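Against the single shelf life

Most household storage guidance still gives one figure per product. Flour keeps for so many months, a table finish lasts so many years, and a battery should be replaced after so many cycles. I think the single figure should be dropped from consumer labels and replaced by a range with its conditions stated.

The objection from manufacturers is that ranges confuse people. Fouad Gaber, who wrote the labelling guide used at Ranwood, puts the case fairly: a buyer wants to know when to act, and a range defers the decision. I accept the point for medicines. For dry goods, oils and glues it is weak. A tin of finishing oil stored at 16 degrees in a closed cupboard and the same tin left on a sunny sill age at different rates, and one printed date is wrong for at least one of them. 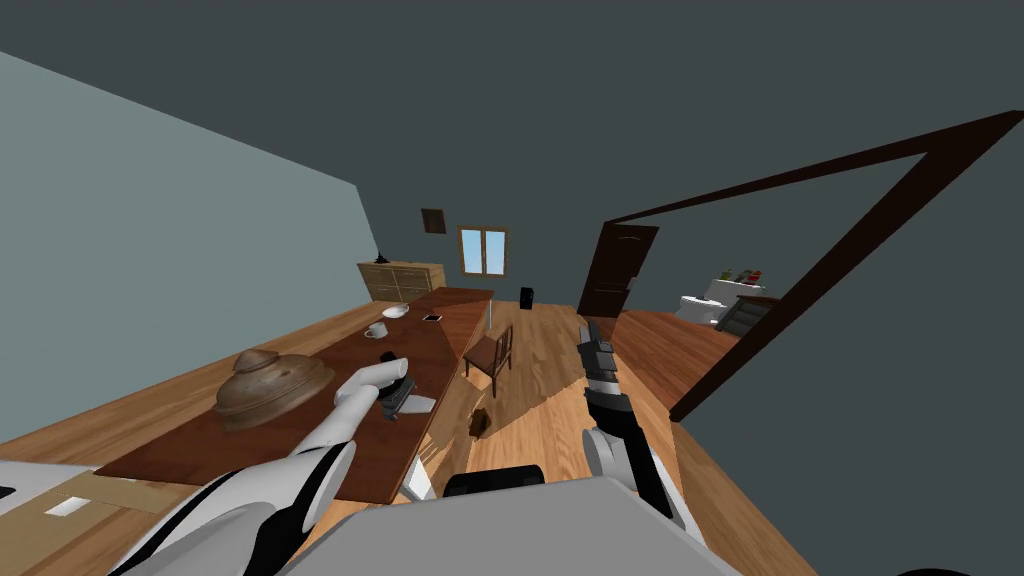

A long table with a mug and a domed wooden-looking object on it, in a computer-rendered room.

Ranwood tested 208 tins last November. The spread between the best and worst storage conditions was wider than the spread between the cheapest and dearest product, yet the label mentioned storage only in small type on the base.

Printing cost is the other complaint. Kamol Srithong priced a two-line label for a run of 600 and found the extra charge too small to alter the shelf price. The larger expense is testing under more than one condition, and firms that sell into hot and cold regions already do much of that work. The results stay in their files.

I would start with oils and adhesives, where waste is high and the risk to health from a misjudged date is low. Food can follow once the wording has settled.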